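纸箱缠膜

纸箱缠膜是指在瓦楞纸箱或其他纸板箱外面包覆一层或多层透明塑料薄膜的包装方法，多用于仓储、搬家和零担运输。薄膜本身不承担箱内货物的重量，作用是防尘、防潮、防止封口胶带翘起，并把几个箱子固定成一个整体。在汉语中，这种做法又称“裹膜”“打膜”或“缠绕包装”，各地叫法不一。

材料

常用的薄膜为线型低密度聚乙烯制成的拉伸膜，俗称缠绕膜。拉伸膜具有自粘性，层与层之间不需要胶水即可贴合。手用膜卷较窄，可由一人握持；机用膜卷较宽，也较重，须装在缠绕机的膜架上使用。另一类材料是热收缩膜，套在箱外后加热，薄膜收缩并贴紧箱面，外观较平整，但需要热源，且不适用于怕热的货物。

厨房用的保鲜膜有时也被拿来代替拉伸膜。保鲜膜较薄，遇到箱角容易破裂，只适合包裹小件物品或在短时间内存放。

操作

缠膜之前，纸箱应先用胶带封好底面和顶面。箱内空隙较大的，应填入纸团或气泡垫，否则薄膜拉紧后箱面会向内凹陷。单个纸箱通常先沿侧面水平缠绕，再转动箱体，沿垂直方向缠绕，使六个面都被覆盖。每一圈与前一圈重叠约一半膜宽，收尾处用手抹平。

整托货物从底部开始缠绕，膜的起始端塞入托盘与最下层纸箱之间，先在底部多绕几圈，再逐层向上，到顶后折返。顶面需要防雨时，另加一张平铺的顶膜。 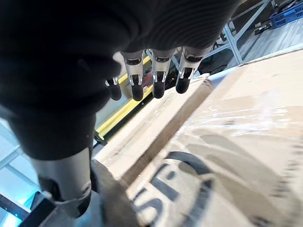 拉力的大小对结果影响较大。拉力不足时，薄膜松弛，表面多皱，搬动时容易滑脱；拉力过大时，纸箱的棱边会被压弯，严重时箱体变形。纸板的边压强度随含水率升高而下降，潮湿季节应适当减小拉力。

薄膜覆盖后，箱面会反光，纸质标签上的文字和条码可能难以辨读。因此许多仓库规定，运单应贴在薄膜外侧，箱内物品清单则压在薄膜下面。需要扫描的条码应避开薄膜的褶皱。

搬运

缠膜后的纸箱表面较滑，徒手搬运时应托住箱底，不应只夹住两侧。箱体上的手提孔一般已被薄膜盖住，如需使用，可用刀划开，划口沿孔的边缘即可，不必切断整层薄膜。堆放时，光滑的膜面之间摩擦力较小，层间可垫防滑纸。

拆除

拆膜时应使用刀刃隐藏在内的开膜刀，从箱角处下刀，沿棱边向下划开。直接用美工刀在箱面中部下刀，容易割破纸板并伤及箱内物品。拆下的薄膜应与胶带、标签分开，干净的聚乙烯膜可以回收，沾有大量胶带的则多按混合废物处理。纸箱去膜后压平，另行回收。

沿革与地方用法

在塞浦路斯式平仓改建的仓区出现之前，克莱德维尔（Cledville）的货栈主要用麻绳捆扎纸箱，再盖油布。当地的索拉特港（Soratport）货运站后来改用拉伸膜，并配备2台转盘式缠绕机。该站的一份作业记录显示，6月共缠膜纸箱3,323件，其中2,799件为单箱包裹，其余随托盘整体缠绕。

曾在该站任职的哈迪·萨巴格（Hadi Sabbagh）编写过一本缠膜作业手册，共112页，内容包括起膜位置、重叠宽度和各类纸箱的推荐圈数。斯图洛斯维尔（Stulosville）的搬家行业沿用了其中关于单箱包裹的部分，并增加了家具护角的做法。

争议

对单个纸箱缠膜是否必要，业内看法不一。支持者认为，零担运输中纸箱多次换装，薄膜可减少磨损和受潮，也便于发现是否被拆动。反对者指出，封装良好的双瓦楞纸箱在室内短途运输中很少需要薄膜，而薄膜会增加废弃物和拆箱时间。箱内货物本身含水的，例如新鲜果蔬，密闭缠膜还可能造成结露，通常改用网状膜或打孔膜。

参见

瓦楞纸箱；拉伸膜；热收缩包装；托盘；打包带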